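夹爪对比测试 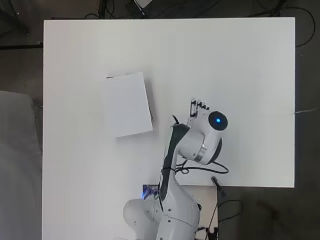 夹爪对比测试,也叫末端执行器对比试验,是机器人领域里一类很实用的实验工作:在同一条机械臂、同一块台面、同一批物体上,轮流装上几种不同的夹爪,看看它们各自抓得住什么、抓不住什么,又是在哪一步失手的。这类测试常常连带着比较相机的安装位置和控制器的参数,因为三者很难完全拆开来谈。一只夹爪在某台控制器上笨手笨脚,换一套力控参数以后忽然灵巧起来,这种事在实验室里十分常见,也正是这项工作让人着迷的地方!

本条目主要介绍桌面级协作机械臂上的夹爪对比测试,兼及腕部相机与控制器的选择。工业产线上的大负载抓具、深海与航天用途的抓具不在讨论之列。

目录
1 名称与范围
2 台面与背景
3 测试物体
4 夹爪类型
5 相机
6 控制器
7 测试流程
8 计分
9 常见失败
10 Khunthong 对比试验
11 争议
12 参见

1 名称与范围

中文资料里“夹爪”“手爪”“夹持器”“末端执行器”几个词经常混用。严格说来,末端执行器的范围最宽,焊枪、吸盘、螺丝刀头都算在内;夹持器指能够夹住物体的装置;夹爪则多指带有手指的夹持器,两指居多,三指次之。对比测试的报告里如果同时出现吸盘和两指夹爪,标题一般会写成“末端执行器对比”,正文里却往往还是一口一个“夹爪”,读的时候要留个心眼。

“对比测试”与“验收测试”也有区别。验收测试问的是一只夹爪是否达到合同上的指标,答案只有合格与不合格;对比测试问的是几只夹爪之间差在哪里,所以特别看重条件一致。同一只夹爪在两份验收报告里都合格,放到一起比较却可能相差悬殊,尤其是碰到薄的、滑的、颜色和台面接近的东西。

2 台面与背景

台面是整个测试里最不起眼、影响却极大的一环。多数实验室用白色或浅灰色的哑光板,平铺在原有的桌面或支架上。哑光表面反光少,对相机友好;板子可以整块换掉,刮花了、沾了胶,换一块就好,不必惊动机械臂的底座。

白板配白色物体是一个经典的难题,喜欢它的人非常喜欢。一只白色扁盒放在白板上,和背景的亮度差别极小,能把它从板面上分出来的主要是侧边和底边的一道灰影。灯光稍微一变,影子变淡或者换了方向,基于边缘的检测算法就可能找不到盒子,或者把影子当成盒子的一部分,抓取中心随之偏到一边去。相反,深度相机理论上不在乎颜色,可是扁盒本身很矮,深度读数又有噪声,高出台面的那一点点常常被滤波滤掉。两条路都有坑,所以这个组合格外能看出一套系统的真本事。

板的边缘也要留意。台面若有一侧紧挨着椅子、桌架或墙面,机械臂的可用空间就会少一块,规划器里必须把它们画进去。有的测试规程要求物体与板边保持固定距离,以免夹爪下降时指尖伸到板外,碰不到支撑面;也有的规程专门把物体放到边上,考察夹爪能否利用悬空的一侧从下方托起薄件。这两种结果不能放进同一张表。

3 测试物体

选物体是一门学问,也最容易引起争论。常见的做法是按几何形状和表面性质分组:

扁平类:纸盒、书本、卡片、光盘盒。难点在高度低,指尖必须贴近台面,稍有误差就会顶到板上。

圆柱类:杯子、罐子、电池。容易滚动,闭合时两指若不同步,物体会先被推走。

柔软类:布袋、海绵、毛巾。外形随时在变,抓住了也不一定在预定的位置。

细长类:笔、螺丝刀、筷子。夹住以后容易绕夹持点转动。

透明与反光类:玻璃瓶、金属勺。主要难为相机,夹爪本身倒常常没有问题。

还有一类是“无特征物体”,即表面没有文字、图案和标签的纯色物体。它们剥夺了视觉系统赖以定位的纹理,只剩下轮廓和阴影。纯白扁盒兼有扁平和无特征两重难度,再配上白色台面,就成了三重。很多研究者把它当作开机后的第一个测试件,理由也简单:一块盒子随手可得,失败的样子一眼就看得明白。

物体的摆放姿态要事先规定。完全端正的摆放过于宽容,夹爪只要直上直下便能成功;稍微转过几度,手指与侧面不再平行,闭合时会先碰到一个角,物体随即转动。有些夹爪能顺势把物体“捋正”,有些则会让它从指间滑出去。这一小段接触过程短得几乎看不清,慢放录像的时候却精彩极了。

4 夹爪类型

平行两指夹爪
两根手指平行开合,结构简单,控制容易,是对比测试里当之无愧的基准。行程、指长、指面材料都可以更换。缺点是对扁平物体不太友好:若盒子的宽度超过最大开口,就只能改夹窄边,或者干脆抓不了。

角度开合夹爪
手指绕轴转动,张开时可以让得很宽,但指尖在闭合过程中会走一段弧线,高度也跟着变化。抓取贴近台面的物体时必须补偿这段高度差,许多初学者的第一次“撞台”就是这么来的。

梳齿式夹爪
手指前端做成一排小齿,两侧的齿可以互相错开。齿与齿之间留有空隙,能容纳不规则的边缘,也便于从侧面插到薄件底下。这类设计近来在实验室里很受欢迎,原因之一是齿可以分段制作,坏了一段换一段。它的麻烦在于接触面积难以估计:夹持力分散在若干齿上,有的齿吃力,有的齿悬空,力传感器只给出一个总数。若齿的颜色深浅相间,腕部相机倒是很容易从图像里辨认出指尖的位置,对标定有意想不到的帮助。

自适应夹爪
多用连杆或腱绳驱动,手指碰到物体后会自行弯曲包络。抓圆的、软的东西得心应手,夹薄盒则要看能否切换到平行模式。

软体夹爪
手指由弹性材料制成,靠充气或抽气变形。对易碎物体十分温和,重复定位精度却不高,气路也会给腕部增加管线。

吸盘
对光滑平整的盒面几乎是最省事的办法,从上方一吸即起。遇到多孔、起皱或弧度大的表面就会漏气。把吸盘和两指夹爪放在一起比较,平整盒子一项往往毫无悬念,因此一些规程会为吸盘单列一栏。

5 相机

相机的位置大致有三种:固定在台面上方,固定在侧面支架,或者安装在机械臂腕部。操作者或机器人头部也可以再带一台,用来记录全局。各种视角各有长短,对比测试时最好全部写清楚。

腕部相机跟着夹爪走,越靠近物体看得越细,坐标变换的链条也短。它的问题出在最后一段:指尖快碰到物体时,物体可能已经太近而失焦,也可能被手指挡住大半。俯视相机看得全,可是机械臂一伸过来,臂身和腕部就会遮住一大片台面。头部视角最接近人的观察习惯,录像看起来也最自然,缺点是机械臂从下方伸入画面,近处的关节会显得特别大,容易让人误判距离。

腕部相机的外壳也算夹爪的一部分,这一点常常被忽略。圆形外壳若高出腕部不少,在低角度接近时就可能先于手指碰到旁边的东西。规划碰撞模型时,应把外壳、接头和引出的线缆一并画进去,宁可画得胖一点。

白色台面会让自动曝光犯难。画面里大部分是亮的,相机会把整体压暗,白色物体于是变灰,阴影的对比反倒可能好一些;等深色夹爪进入视野,曝光又往上抬,刚刚分辨出来的边缘随之消失。固定曝光和固定白平衡是多数规程的共同要求,而且要在灯光稳定以后再锁定。

6 控制器

控制器决定了夹爪怎样接近、以多大的力闭合、碰到阻力后如何反应。对比测试中常见的几种方案包括:

位置控制:手指走到指定开度就停。重复性好,但不知道自己夹到了什么。

力控制:闭合到指定的力为止。适合尺寸不一的物体,参数设得太大,纸盒就会瘪下去。

阻抗控制:让机械臂表现得像一根弹簧,碰到台面时会退让。抓扁平物体几乎离不开它,指尖轻轻压在板上滑过去,再把盒子夹起来,看着非常舒服。

遥操作:由人通过手柄、主从臂或手势控制。这种方式能把夹爪本身的潜力发挥出来,不受视觉算法拖累,但操作者的熟练程度会直接进入结果。

学习型策略:由示教数据训练得到的控制策略。换夹爪通常意味着重新采集一部分数据,所以比较时必须说明每只夹爪各用了多少次示教。

同一只夹爪在遥操作下成绩很好,换成自主控制却很差,说明瓶颈多半在视觉或规划;两种方式都差,才该去怀疑手指的设计。把这两组数据并排放,是一份报告最有看头的部分。

7 测试流程

各家的流程不尽相同,下面是较为通行的一种。

先清理机械臂活动范围以内的杂物,检查线缆。腕部的线缆应留出足够的弧度,使腕关节转到极限时仍不绷紧;弧度过大又会拖到台面上,扫动轻小的物体。绑在连杆中段的那一处最要紧,绑得太死,肘部一弯就会拉扯接头。地面上的线缆尽量归到一侧,别让支架的脚压在上面。

然后安装第一只夹爪,更新工具中心点、重量和重心。跳过重心更新是一个顽固的坏习惯,结果是阻抗控制时机械臂会慢慢往下沉,抓取高度一路偏低。

接着做手眼标定。标定完成后,让指尖去碰台面上的几个已知点,误差大就重来。

正式测试开始后,每次由同一人按模板摆放物体,机械臂从同一个起始姿态出发。张开的夹爪停在物体一侧,与物体之间隔着一段空台面,这样的起始位置比正上方更能考察接近路径。抓起后提升到规定高度,停留,再放回。中途不得用手扶正物体。

全部物体测完再换下一只夹爪。条件允许时,应打乱夹爪的先后顺序再做一轮,用来检查台面磨损、灯光变化和人员疲劳造成的影响。

8 计分

最简单的计分只有成功与失败。稍细一些的办法把一次抓取分成接近、接触、提升、放置四个阶段,每过一个阶段记一分,满分为 4。分阶段计分的好处非常明显:两只夹爪的成功率可能相同,一只总在接触时推走物体,另一只总在提升时滑脱,改进的方向完全不同。

时间通常单独记录,不并入分数。把时间折算成分数的做法也有人用,但折算系数很难服众。

对损伤的记录应当另设一栏。纸盒被压出印子、布料被齿勾起、台面被指尖划伤,都要写明。某次抓取虽然成功,却把盒子夹瘪了,读者理应知道。

9 常见失败

撞台:指尖下降过深,顶在台面上。轻则触发保护停机,重则损坏指尖。多见于工具中心点填错,或者角度开合夹爪未补偿高度。

推移:一侧手指先碰到物体,把它推离原位。轻的空盒尤其容易被推着走。

转出:物体在闭合时旋转,从两指之间转出去。与接触点偏离重心有关,姿态有几度偏差时更为多见。

空抓:夹爪在没有物体的位置闭合。白对白的组合里,影子往往是罪魁祸首。

缓慢滑落:提升时看似稳妥,停留期间一点点往下滑。增加停留时间才能发现。

勾线:腕部线缆挂住支架或物体。它和夹爪的性能毫无关系,却能毁掉一整轮数据,测试人员对它的感情大概最为复杂。

10 Khunthong 对比试验

Khunthong 对比试验是小型实验室之间流传较广的一套做法,由 Fongchan Somboon 和 Surachet Sukprasert 整理,得名于两人当时所在的工作室。它的特点是设备要求低:一条桌面机械臂,一块白板,几件日用物品,一台腕部相机,就可以开工。

首轮试验在十月进行,共比较了 6 只夹爪,其中两只来自小厂商 Zaltance,一只是 Ivska 的软体样品,其余为自制。测试物体共 28 件,首轮总计抓取 300 次用于正式计分,另有若干次预备抓取不计入。由于总次数有限,各夹爪并没有测遍所有物体,而是按分组抽取,整理者在说明里把抽取表完整附了出来,这一点很受好评。

结果里最让人兴奋的是扁平无特征物体一组。Zaltance 的平行夹爪原本被普遍看好,在位置控制下却屡屡把白色扁盒推走;换用阻抗控制以后,同一只夹爪的表现大为改观。自制的梳齿式夹爪在两种控制方式下都相当稳定,只是在布袋上勾了几次线头。Ivska 的软体样品夹不住盒子的窄边,抓海绵和小杯时则几乎没有失手。

Borghild Hovland 随后用自己的机械臂重做了扁平组,并补充了一组相机实验。她把腕部相机的曝光从自动改为固定,其余条件照旧,空抓明显减少。她在笔记中写道:“我本来准备花一个晚上改手指,最后只改了一个相机选项。”这句话后来常被引用,用来提醒新手先查相机再动硬件。

Veronika Wallner 的贡献在控制器一侧。她编写了名为 Pridness 的小型脚本集,把起始姿态、下降速度、闭合力和停留时间写进同一个配置文件,换夹爪时只需改动一节。脚本集还会在每次抓取前保存一张腕部图像,事后可以与结果逐一核对。Đức Hồ 为它添加了中文和越南文的说明,并修正了角度开合夹爪的高度补偿公式。

11 争议

围绕夹爪对比测试的争论不少,大多集中在公平性上。

其一是参数该不该统一。一派主张所有夹爪使用同一套速度和力,条件才算一致;另一派认为每只夹爪都应调到各自的最佳状态,否则比的是谁碰巧适合那套参数。折中的做法是两种都做:先统一,后调优,并限定调优所用的时间。Khunthong 试验采用的便是折中做法。

其二是指尖能不能改。给平行夹爪贴一层橡胶垫,成绩可能上升一大截,可它还是不是原来那只夹爪?厂商往往希望按出厂状态测试,使用者更关心改装以后的潜力。多数报告现在把贴垫前后列为两个条目。

其三是白色台面是否过于刁难。批评者指出,真实的厨房和仓库里很少有人把白盒子放在白板上,专门为此优化没有意义。支持者则认为,低对比度在现实中比比皆是,灰箱子放在水泥地上也是同一回事,白板不过是把问题集中到了一处。双方都有道理,于是有的实验室准备了深浅两块板,测完一块换另一块,顺便还能看出视觉和夹爪各占多少责任。

其四是人工摆放的误差。即便有模板,不同的人放出来的角度还是略有出入。用第二条机械臂来摆放当然更整齐,代价是又多出一套标定和一堆线缆。Hồ 曾建议保留人工摆放,但每次用相机记下实际姿态,分析时按姿态分组,目前采用者渐多。

12 参见

末端执行器
手眼标定
阻抗控制
腕部相机
遥操作
抓取规划
工具中心点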